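1/ 11月、やっと部屋の壁と棚まわりに手をつけた。朝7時スタート。もう腰いたい

2/ もともとの壁、前の人のタバコで黄ばんでて。ずーっと見ないふりしてた。選んだのはLenowの薄いグレー。白と迷って2晩。店で見ると地味なのに家だとちょうどいい

3/ 養生に45分。早く塗りたいのに終わらん。マスキング、天井の際だけは絶対手抜きしないこと。前にトイレでやらかした

4/ 天井との境目、思ったよりまっすぐ出た。うれしい。今日いちばんの成果かも
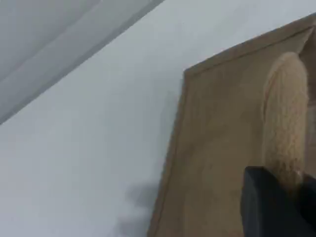

壁と板。もこもこしたやつも一緒に

5/ 板は棚の側板にするつもり。Collet の端材コーナーで買った。長さ107cm、切ってもらったら店員さんがすごい丁寧で、なんか申し訳なくなった

6/ 塗るか、このままの色でいくか。グレーの壁に薄茶、意外と合うんだよな…。表面のムラっぽいのも嫌いじゃない。ツヤ出したくないからワックスはなしで

7/ とか言いながらUtarのオイル、カートに入ってる。意思よわい

8/ 昼ごはん忘れてた。カップ麺。床に座って壁みながら食べる。部屋ちょっと広くなった気がすう

9/ 聞かれたので。壁の色は「Lenowのグレー、いちばん薄いほう」です。番号は缶のふた捨てちゃってわからない、ごめん。朝はちょっと青っぽくて、午後はあったかい感じになる。北向きの人は一段明るいのでもいいかも

10/ 残り作業。板の角をやすりがけ、棚受けの位置決め、下地さがし。Welterの下地センサー、電池切れてるし。単4ない。コンビニいってくる

11/ もどった。単3買ってきた。今日はもう終わり!続きは明日の夜やります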